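Unit 6: Sorting and Storing Cables
Handout for the practical session, Wednesday, August 29, 2018
Prepared by Shiela Umali

6.1 Scope

The unit covers short leads of the kind supplied with chargers, drives and small instruments. Mains distribution and fixed wiring are dealt with in Unit 7. Read section 6.3 before coming to the bench.

6.2 Bundling

A lead put away untied will tangle with whatever is stored next to it. Each lead is therefore coiled and tied singly before it goes into a container. Two forms are in common use.

Round coil. Suitable for thicker or braided leads. Let the cable take its own curve and do not force the loops to a smaller size.

Folded hank. The cable is laid back and forth in long strands and gathered at the middle. It packs flatter than a coil but bends the cable more sharply at each end – avoid it for stiff cable.

In both forms the tie goes round the whole bundle, tight enough to hold the strands and no tighter. Leave the connectors clear of the tie so that they can be read without undoing anything.

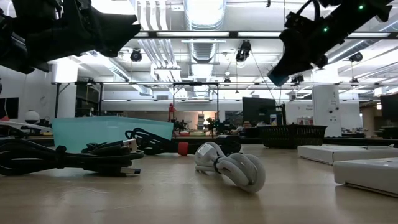
Fig. 6.1 Tied bundles, white and black, with a bin, a basket and boxes behind.

6.3 Identification

Sort by connector first, then by length. Colour is a poor guide, as makers use black and white for leads of every type. A coloured insert in a USB shell is sometimes a help, but check the shape of both ends before deciding. The Varghese sheet (issued last week) gives outlines at full size. Where a plug carries a label, leave it on.

Any lead with a split jacket, a bent shell or exposed conductor is set aside for inspection and not returned to stock.

6.4 Containers

Open bins are preferred to lidded boxes for leads in regular use. A translucent bin shows its contents from the side. A slatted or perforated basket does this less well, though it sheds dust. Assign one type of lead to each container and write the assignment down before sorting begins. Flat boxes are kept for items that must not be bent.

Do not fill a bin above the rim. Lower bundles by the tied part, with the connectors free.

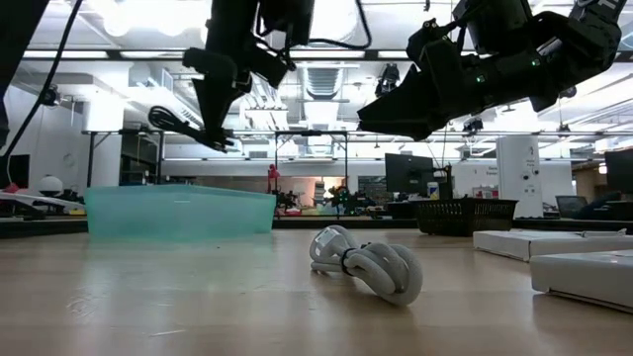
Thắng Thái objects to the order given in 6.3 and would sort by length first, on the grounds that a lead of the wrong length gets pulled out and put back several times a day, and each time it comes back a little less tidy.

The point is fair for a store holding one or two connector types. For mixed stock the order in 6.3 stands.

6.5 Exercise

Sort the mixed tray at your bench. Record for each lead: connector at each end, form of bundle, container. Hand in the record sheet before leaving.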